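Bench notes, May, after lunch

Snack table stuff, carrying on from Despina's list. Grey top wiped down, dried with the blue roll. Meifang wants the small things sorted before the drawers get filled again, fair enough, last time it all ended up in the top one and the bottom one stuck.

Order placed with Rusbridge, ref 1288, tea and more biscuits. Bogdan to chase. Budget line is 666 not 3000, Arnel read the wrong column!!

Tartan box: upright on its narrow end for now. Corner is bent and the side a bit dented, fine for our purposes, don't bin it. Label area is blank so we can write on it. Pencil only pls.

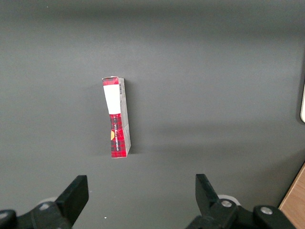

Red things and the wooden two-drawer cabinet, same table:
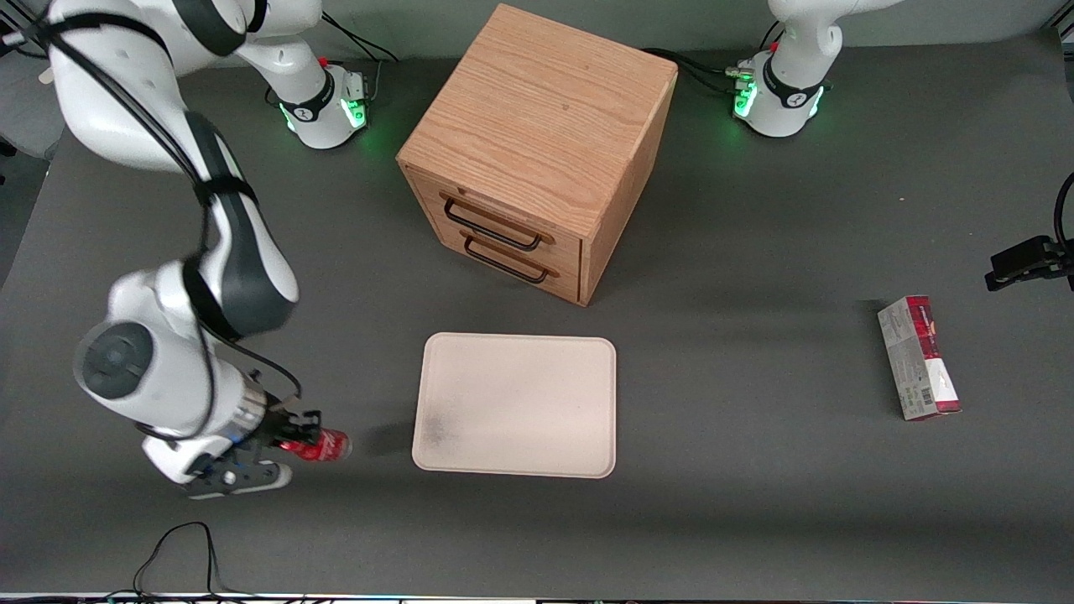
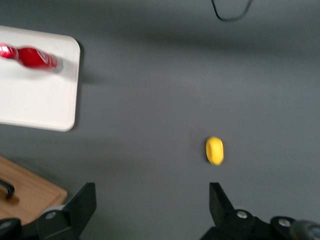 Still to decide what lives in which drawer. My vote is drinks on top of the cabinet, packets in the upper drawer, odds and ends lower. Aurelia says drinks shouldnt go near the edge at all and she's probably right. Try it her way first.

Handles: both want checking for loose screws, 2 mm hex I think, the key is in the Mullville tin. If not there ask Vlad's lot next door.

White tray needs a proper home too. Leaning it behind the cabinet is no good, it slides. Maybe flat under the shelf.

Nothing sticky left out overnight, we had ants in the Gustenitz room and I am not doing that agian.

To do tmrw: labels, hex key, ask Bogdan re delivery, find out who has the good marker. Arnel to correct the budget sheet.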